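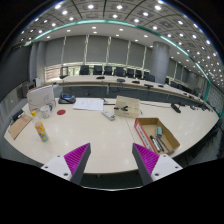
4.2 Clearing shared tables

The kitchen tasks in 4.1 are what most people ask about, but the harder set for us was office tidying. A sink has a known job. A meeting table after a long day does not – things belong to different people, some should be put away, some should stay put, and the policy has to tell which. We took the task list from the evening cleaning sheet at the Florbridge site and kept the wording as it was: mugs to the kitchen, markers and eraser back in the box, remotes to the middle, papers squared but not moved.

Demonstrations were collected with the same hand-held gripper as before. 313 demonstrations in total for this section, of which 22 were dropped for tracking loss. No teleoperation. The Judero policy was trained on the rest, with the Huaranga baseline given the same data and the same number of steps.

Figure 3. Start state for the tabletop tidying task, from the wrist view. Gripper open, nothing held. Targets include the white mug, the remote control and the markers in the open cardboard box; the desk units stay where they are.

Results by object type. Mugs are close to solved. Both policies find the handle side or just take the rim, and the few failures were at the drop-off, not the pick. Remotes are fine if they lie clear of other things. Next to a case or a box wall the fingers come down too wide and push the neighbor, wich then counts as a failure under our rules even when the remote ends up in the right spot. We kept the strict rule. A cleaner who shoved somebody's things across the table to reach a remote would hear about it.

Markers are bad. Putting one marker into a box works most of the time. Taking one out from between others does not, the ribbed inserts are thicker than the gap and the policy never learned to tip a marker up first. People do this without thinking. In the demonstrations they mostly used the box wall to roll it, a move that shows up too rarely for the policy to copy.

Flat items are worse. Envelopes and loose sheets need to be slid to the table edge and pinched there. Judero managed this only when the item started near the edge. Huaranga did not manage it at all.

Cables need a note. Desk units were marked do-not-touch, and neither policy ever tried to pick one. But a gripper dragging low over the surface can still hook a cable. It happened 3 times, all on the way back from a drop-off. A higher travel path would likely fix it at some cost in speed, we did not test this.

On speed. Time limit was 140 seconds per trial, set from what a slow careful person needs. The policies used most of it, even on the easy layouts. Long pauses before each pick, short ones before each drop. Running at Vorkano with the faster arm did not help much as the pauses are in the planning – not the motion.

So, can it do the evening sheet? Parts of it. The mug line yes, the remote line usually, the marker line with someone checking after. The paper line no. We would not leave either system alone with a full table overnight, and the failures dont average out over a long run: one knocked-over container early on changes the layout for everything that follows. Section 4.3 looks at recovery from exactly this kind of error.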